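September 27, 2026
Media monitoring workshop, notebook of the advertising group
Entry by Cledwyn Lloyd

The group resumed coding of the Horobets broadcast transcripts. The question remains the one set in May: whether a presenter's on-air remarks about a sponsor are followed by any change in that sponsor's bookings. The set now holds 244 segments. Two were withdrawn this morning as duplicates, and the total already allows for this.

Coders disagreed on four segments in which the presenter of the Stomlow evening programme read a listener's complaint aloud without comment. It was agreed to code these as "reported criticism" and to keep them apart from the presenter's own opinion. The coding sheet has been amended accordingly. 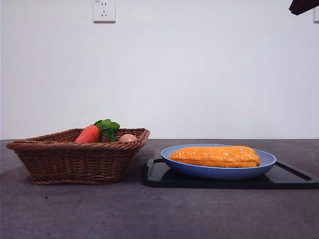 Basket with carrot, leafy greens and egg; blue plate on black tray.

The Zostari booking records end earlier than the transcripts do. Until the later records are supplied, no statement should be made on withdrawals by advertisers in the final part of the period. Colleagues are asked not to quote the draft table outside the workshop.

Vimow has asked whether a cancelled booking may be described as a boycott. The term is to be used only where the advertiser has given that reason in writing.

Outstanding: second coding of the Stomlow segments; reply to Vimow.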